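Stollard Computer Recycling: Frequently Asked Questions
Last updated October 2020

Which places do you serve?
We collect in Nemley, Wakent and Caron. If you live outside these towns, you are welcome to bring your equipment to our counter in Nemley by yourself.

What do you accept?
We accept desktop computers, laptops, monitors, printers, keyboards, cables and phones. We do not accept refrigerators, washing machines, light bulbs or smoke detectors. For these please ask your town office.

Does it cost something?
Computers, laptops and phones are free. For a monitor we ask 4 dollars, and the same for a printer. You can pay by card or with cash.

Do I need an appointment?
For the counter, no. For a collection at your home, yes. Please fill in the form on the Contact page and we will answer you within two working days.

Can I bring a computer which does not start?
Yes. Very often only one part is bad and the others can still be used. We also take computers that were already opened, or where the drive was removed.

What are the parts inside my desktop computer?
Many customers ask us this before they decide if they want to keep something. The biggest board is called the motherboard. The processor sits on it in a socket, and the memory goes in the long narrow slots.

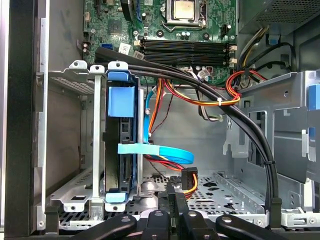 The drive is usually in its own bay and is connected with two cables. If you want to keep only your files, the drive is the only part you need to take home.

What happens with my data?
Every drive that we receive is erased before it leaves our building. If a drive cannot be erased, we destroy it. Please make a copy of your files before you come, as we cannot give them back to you later.

Can I get a certificate?
Yes, for each drive we can write a certificate with its serial number. Please ask for it when you hand over the equipment, not afterwards. Companies receive one list for all their drives.

How much do you collect in one year?
From May of last year until May of this year we received 1477 computers. Of these, 294 were repaired and sold again, and the rest was taken apart for parts and metal. We also received nearly 800 monitors.

Can I buy a repaired computer?
Yes, at the counter in Nemley. We do not sell online. The prices are written on each computer and include the power cable, but not a monitor or a keyboard.

My company has a full room of old equipment. Can you come?
Yes. Please send us a list and tell us if there is an elevator. A photo of the room is also helpful.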